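Chapter 5
What an Open Day Leaves Out

Kamil Lukáč spent a Saturday at the Stotstead open day and came home unconvinced. Start with the cables, he says.

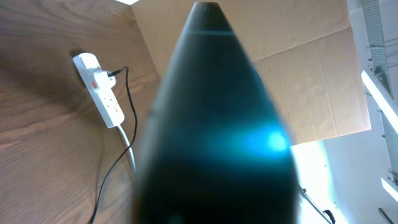

5.1 Reading a demonstration

The host promised 300 phones a shift. Ask who set out the first one.

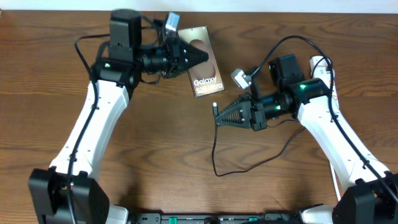 Figure 5.1 Left gripper at the phone box.

A firm grip on one phone tells you little about the next 20. Write down every pause. 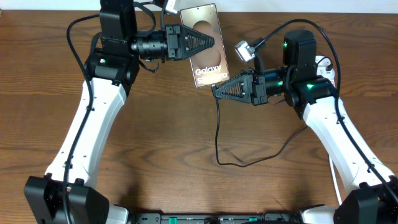 Figure 5.2 Phone held in the left gripper. What would you still need to see?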